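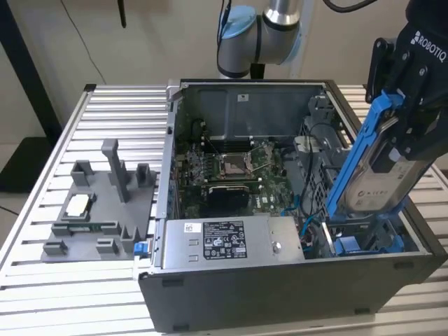
Minutes of the cell review meeting, Trolta refurbishment site, September

Present: site operations, automation, health and safety, one representative from Hoden (integrator). Apologies from purchasing.

1. Minutes of last meeting
Agreed, with one correction. The spare gripper fingers were ordered from Kirkegaard and not from Pasix as recorded.

2. Drive caddy fault, desktop cell
Automation reported. On the late shift the arm stopped with a protective stop during the drive step. The caddy had gone in at an angle and caught on the edge of the bay. The operator pressed reset from the pendant and the arm carried on pushing for a moment before stopping again. One caddy rail cracked. The drive was scrapped as a precaution. Nobody was hurt.

The log shows 1,816 drive moves since the last service and 8 protective stops, all of them at this step. Only 2 had been written in the shift book.
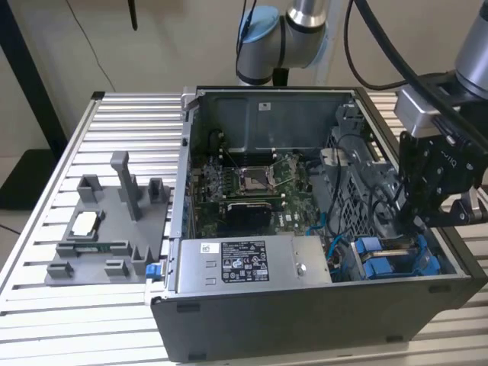

Hoden's view is that the tower can shift on the rails by a small amount when the side panel comes off, and the taught position for the bay is then wrong. Site operations did not fully agree and said the finger pads were also worn. Both to be checked.

It was asked whether the force limit had been changed. Automation confirmed it was raised during commissioning and never put back. The meeting agreed this should have been recorded.

3. Reset procedure
Health and safety said the reset is the more serious matter. The written procedure says the operator must look at the part before resetting. At present the pendant allows a reset without this. Agreed that after any stop with the gripper over or inside a case, the arm is to be backed out by hand at slow speed and the caddy checked. 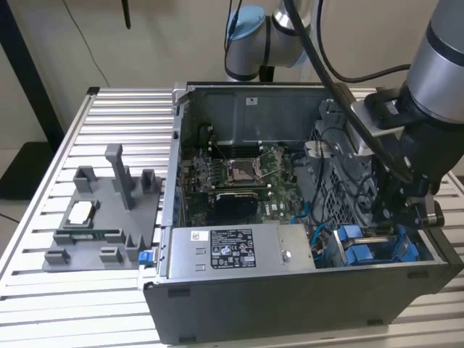
Item 3: gripper at the drive cage side, desktop cell.

Hoden to quote for a change to the pendant screen so that reset needs a second confirmation. Site operations asked that this does not slow down the other cells.

4. Trials
Cell to run at reduced speed until the fixed stops for the case are fitted. Trial of 200 drive moves to follow, with every stop written down, including those cleared straight away. Memory and processor steps are not affected and the fixture plate stays as it is.

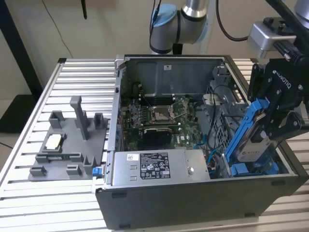

Item 4: caddy held in the gripper at the drive bay.

5. Actions
Automation: put the force limit back to the original value and log it. Check finger pads.
Hoden: drawing for fixed stops, quote for pendant change.
Site operations: brief all shifts on the reset procedure.
Health and safety: add the cracked rail to the near miss register.

6. Any other business
The light over the packing bench is still out. Raised again with the landlord.

Next meeting in October, 2 pm, upstairs room.

Comments (3)

Can the new reset procedure go up at the cell as well as in the folder? Nights don't have the folder.

Item 2, the shift book was full that week and the new one hadn't come. Some of the stops were on loose sheets.

Will the stops fit the smaller cases too or just the towers?

Recent items
Cell review minutes, August
Shift book: how to record a stop
Pasix label printer, change of ribbon
Near miss register, summer summary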